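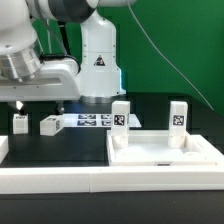 According to Nigel Ashworth, a shared workshop should settle how its blocks and trays are marked before anyone writes a line of motion code, and most later faults can be traced to skipping that step.

The Hendport block cell is a small automation build kept in a shared workshop in Hendport. It consists of a white robotic arm on a fixed column, a matte black table, a green backdrop, and a set of white blocks and holders. The work is a sorting and placing task, in which blocks are set upright in round sockets in a shallow tray.

Position finding

Blocks carry square black-and-white fiducial markers. A flat platform printed with four such tags, in a two-by-two grid, serves as the common reference for the table. Marker positions are worked out from a fixed camera and passed to the arm as table coordinates.

History

The table was laid out in September by Haiyan Deng and Yanling Lu. The first control program ran to 2262 lines and was later cut to 576 by Guilan Dai, who moved the socket positions into a separate file. Two sets of gripper fingers were tried. The present pair is dark, and is fitted by hand.

See also

Fiducial marker
Pick and place
Wan tray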